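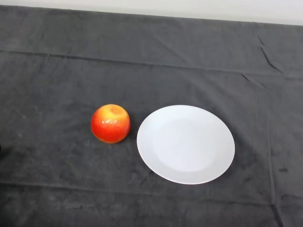 Table covering with apple and plate, Posbridge dining room

From: Sioned Probert
To: Posbridge House Services list
Subject: Re: Table coverings and fruit service from March

Dear colleagues,

Thank you for the replies to my earlier message, which is quoted at the foot of this one for those who joined the list late. The following arrangements will apply in the Posbridge and Grovatholm dining rooms from March until further notice.

The dark grey cloths will remain in use on the side tables. Several members of staff asked whether white cloths might be brought back. The white cloths have been passed to Effiong for hemming and we do not expect to have them in time. The grey cloths should be brushed in one direction after each sitting and shaken out of doors. They should not be wiped with a damp sponge, as the pile flattens and leaves marks when it dries. Cloths for laundering go in the Medis bags, with the room name written on the tag.

Whole fruit will be set out with a round white plate for each place. The plate goes to the right of the fruit. Please leave a small space between the two so that the plate can be lifted without disturbing anything else. Apples should be washed and dried in the kitchen before they are brought through, and any with soft patches returned to the cook for stewing.

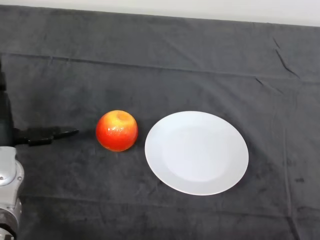 Question received from Grovatholm: May fruit be left out overnight for the early sitting?
Reply: Fruit should be returned to the cold store at the end of the evening and brought out again in the morning.

The plates are kept in the lower cupboard at Posbridge. At the last stocktake there were 458 white plates across the two sites, of which 40 were chipped and have been withdrawn. Chipped plates must not be put back into circulation, even for use under plant pots. Requests for replacements should reach me in writing.

Yours sincerely,
Sioned Probert
House Services

Sioned Probert wrote:
> Dear colleagues,
>
> The present supply of table coverings is under review. We hold
> nearly 30 grey cloths in usable condition. Before any order is
> placed, I should be grateful if each dining room would let me
> know how many side tables are in regular use, and whether fruit
> is served whole or cut.
>
> Please reply to the list and not to me alone, so that the two
> sites can see each other's answers.
>
> Sioned Probert
> House Services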